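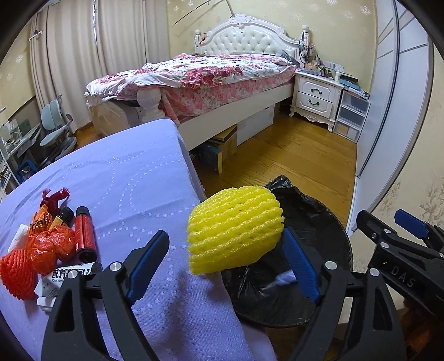

Fig. 1. Tidying task: yellow foam fruit net over the lined bin, second gripper at the right.

Hustmont Robotics Club
Handout 4: Recording the tidying task
Reading time: 3 minutes

Read this before your recording session. It covers the bedroom task only. The kitchen task has its own sheet, and the rules on lighting are different there.

What the task is

Small rubbish lies on the bed and has to end up in the bin. One episode is one item: the grippers start open, one of them picks up the item, carries it over the bin and lets go. Stop recording once the jaws are open and clear of the bin. If you drop the item on the way, carry on and pick it up from the floor. Mark the episode D in the log. We keep D episodes, so do not delete them.

Items

Use soft, light things for the first set. Foam fruit nets are a good start as they spring back and can be gripped from any side. Tissues and thin wrappers come next. They fold flat against the sheet and the pads tend to slide over them, so come in at a low angle and close slowly.

Not everything on the bed is rubbish. Bottles stay where they are, and so does any packet that has not been opened. In Fig. 1 there are two bottles standing near the wrappers on the lavender sheet. Work around things like these. If you knock one over, set it upright before the next episode and write K in the log.

Handling the grippers

Hold the gripper so that the blue pads meet squarely. Squeeze until the item stops moving between the pads and then no further. A foam net crushed flat looks very different to the model from one held lightly, and in last year's set half the nets were crushed.

Keep the idle gripper still. It does not have to be out of view.

Over the bin, pause for one second before you open the jaws. Ernirero, our training script, looks for that pause when it splits the recording into stages. Without it the carry and the release get joined together and someone has to cut them by hand. Do not push the item down into the bag. Folds of the bag may hang over the rim, but there must be a clear opening in the middle.

Numbers

Each pair records 20 episodes per session, with no episode longer than 90 seconds. Change the layout of the bed after every 6 episodes. Moving the items a hand's width is not enough; turn them, swap them over, put one partly under another.

The club set held 1,154 episodes on 4/26/26, bedroom and kitchen together. The Villca arm will be trained on the bedroom part first, and the Brakimwood entry uses the same model with a shorter list of items.

After the session

Copy the files to the club drive and check that the first and last episodes play. Fill in the log the same day. Take the items out of the bin and put them back in the tub, apart from used tissues. Wipe the pads with a dry cloth. Put both grippers on charge.

For next time

Watch three of your own episodes and note where the carry slows down. Bring the notes with you. We will compare them with the gripper width plots, which are covered in Handout 5.

Contact: Hustmont Robotics Club, club room desk | © Hustmont Robotics Club | Back to top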